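Foro Cocina y Menaje > Madera > ¿Aceite mineral o de linaza para los cuencos?

marulla_60
Buenas a todos. He heredado un montón de menaje de madera y no sé con qué darle. En la tienda me vendieron un bote de 500 ml de aceite mineral Porico, pero mi suegra jura por el de oliva de toda la vida. ¿Qué usáis vosotros?

tornillo_sinfin
¡De oliva no, por favor! Se pone rancio y luego la ensalada huele a trastero. Yo uso linaza cruda desde hace años - una mano fina, paño, y a esperar con paciencia. 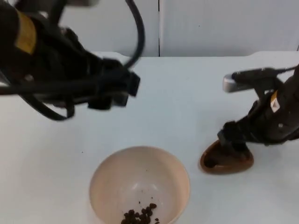 La linaza tarda lo suyo en curar, eso sí, y en enero más todavía. Yo le dejo 30 días antes de ponerle comida y no tengo prisa, porque cuencos me sobran (mi mujer dice que demasiados). Con uno como el que está en la mesa le daría primero por dentro y al día siguiente por fuera, que si lo haces todo de golpe no hay por dónde cogerlo.

besugo_al_horno
Pues no estoy de acuerdo, tornillo. ¿30 días sin cuenco? El Porico lo pones por la noche, lo secas por la mañana y a comer. Lo único malo es que hay que repetir cada poco.

tornillo_sinfin
Cada poco, dice... ¡si te pasas la vida engrasando! Yo repaso cada 6 meses y van perfectos. La cera Brundthorpe también me gusta para rematar, aunque ha subido una barbaridad.

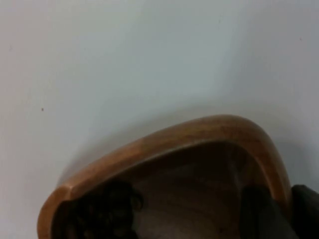

Y otra cosa, que se me olvidaba: nada de lavavajillas ni de dejarlos en remojo. Agua templada, jabón suave y secar enseguida con un trapo.

marulla_60
Vale, entonces pruebo el mineral en las cucharas y la linaza en un cuenco, a ver cuál me convence. ¿La cera esa dónde la compráis?

besugo_al_horno
Yo en Besson, en la sección de pinturas. Y lija antes con grano fino, que te bebe menos aceite.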